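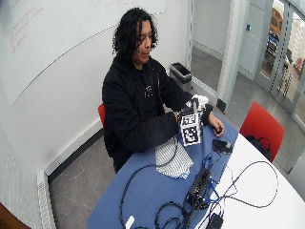
In my first month at the lab in Filgate I believed that teaching a robot by hand would be the easy part of the work. You hold something, you move it, the computer remembers. My supervisor, Sowmya Warrier, gave me one sentence of advice, which was "move like you are bored," and I did not understand it until December. The tracking works with a white cube that is printed with black-and-white square patterns, and you grip it in the right hand while the other hand rests on the table. The software looks for the patterns and calculates where the hand is and how it is turned. On the table we use a piece of striped cloth, because our task is folding. Cloth is a cruel teacher. It never lies in the same way two times.

My problem was speed. At home I fold like my mother, very quickly and with a small shake of the wrist at the end. This shake is good for a shirt and terrible for a recording. The patterns become blurred, the software loses the cube for a moment, and when it finds the cube again the path has a jump in it. The arm wants to follow this jump. Gholamreza Shahbazi, who sits at the replay computer, learned to say "again" before I even put the cloth down.

So I practiced to be slow. I also practiced to keep my fingers off the printed sides, which is more difficult than it sounds when you are thinking about a corner of cloth. After nearly 35 tries one morning I had five that we could keep, and I was proud of all of them.

We had also tried remote control before, with the two handles from Akbari. With these you watch the arm and drive it, and you feel every small delay. I made better folds with the cube but more honest ones with the handles, if I can say it like this. With the handles you cannot ask the arm for something its joints do not permit. With the cube I often made a nice turn of the hand and then learned at the replay that the elbow of the robot would have to go through the table.

Our goal for the folding set is 1,000 good recordings. The older set, made in Alport before I came, has 1,909, but those are only picking and placing, and many were done by people with calmer hands than mine.

My wrist is a little tired in the evenings. Last week I folded towels at home and my sister asked me why I was doing it so slowly. I showed her how the hand should turn, and she took the towel from me and finished the pile herself.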